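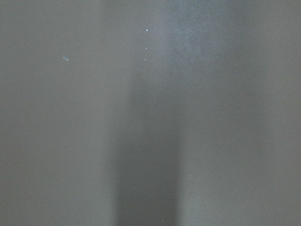
The Case for Leaving Some Things Undecided

By Josiane Riviere
February 22, 2018

Public bodies are expected to have a position. When the municipal council of Trostport asked its residents last September whether the old harbour road should be closed to cars, the form offered two boxes, yes and no, and a line for comments. The comments, which were published in full with the results, make better reading than the figures. A large share of those who ticked a box then used the line to explain that neither answer was quite what they meant.

It is the view of this writer that consultations of this kind ask for certainty too early. A resident who uses the road twice a year and a shopkeeper who depends on it are invited to speak in the same single word. The council then reports the balance of those words as the will of the town. In Trostport the margin was 23 votes in a return of more than 1000, and the closure was announced as having clear public support.

Officials have reasons for preferring the simple question. Replies must be read by someone, and the staff available are few. Martti Keskinen, who served four terms on the planning board, has argued in these pages that an open question favours those who write well and have free evenings. The objection is a serious one. Anyone who has sat through a public meeting will know that the longest contribution is seldom the most useful.

Yet the difficulty can be met by modest means. A form may include a third box for those who have not made up their minds, with space to say what they would need to know. Siiri Suominen's study of local consultations found that respondents given this choice tended to ask practical questions: where deliveries would stop, how the bus would turn, who would clear the snow. These are matters a council can answer before it votes. In Trostport they were raised after the barriers had been ordered, and the turning place for the bus is still under discussion.

There is a further point concerning time. The present rules allow 30 days for replies, and the decision may follow at the next sitting. A second, shorter round, held once the first questions have been answered, would delay most schemes by a few weeks. Roads last for decades, and the delay seems a fair price.

None of this should be taken as an argument against the closure itself. The harbour road may well be pleasanter without traffic, and the council was entitled to act. What it was not entitled to do was treat a divided and hesitant reply as a firm instruction. The parking review is due to go out to residents next, and the draft form again has two boxes. Members have until the close of the drafting stage to add a third.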